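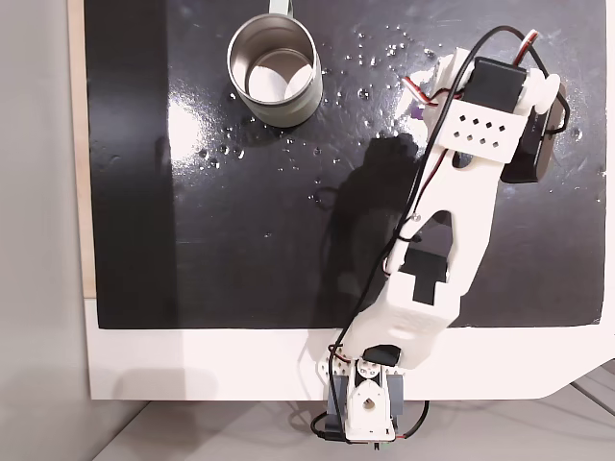 How do you all keep water spots off a shiny black counter? We moved into our place in Stutcombe in October and I love this kitchen so much (my first dark counter ever!), but it shows everything. Set down a steel cup with droplets around it and every bead stands out, and so do the smudges and streaks. I've been using dish soap and a sponge. Is there something better?
Annick Robichaud

Harvey Fehr
Oh, you'll love it even more once you switch cloths! Go with a flat-weave microfiber, the kind sold for windows, and keep two going: one damp, one dry. Wipe with the damp one, then buff right away before anything dries on its own. Dish soap leaves a film, so use one drop in a whole bowl of water, tops. If you already have chalky rings, try half white vinegar and half water, but ONLY if it's not natural stone. Vinegar will dull marble for good. Do you know what yours is made of?

Francine Carrier
Second the dry cloth. We have hard water here in Wonmont and I hang one on the oven door, takes me 90 seconds after supper. Never tried vinegar.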